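Course Handout 2: Collecting Demonstrations for Learned Manipulation
Posted 15 March 2025 by Shona Dunbar

This site uses cookies to remember your settings. Accept | Manage

Each team will record up to 46 demonstrations of the cloth task on the Gourlay bench. A demonstration begins when the operator takes the controls and ends when the arm returns to its rest position. Failed attempts are kept and labeled as such.
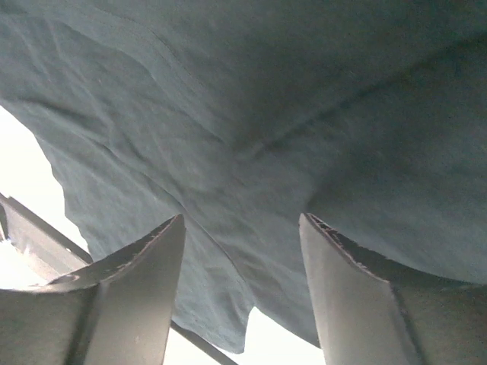

Figure 1. Wrist camera view: gripper fingers apart, with the cloth draped above them.

Note the washed-out background at the left and bottom of Figure 1. Students should check the exposure before recording and enter the setting in the log. Vary the starting fold of the cloth between demonstrations, and leave the camera mount as it is.

The December set contains 231 demonstrations and may be used for training only. Questions about file access go to Gillespie Tosh.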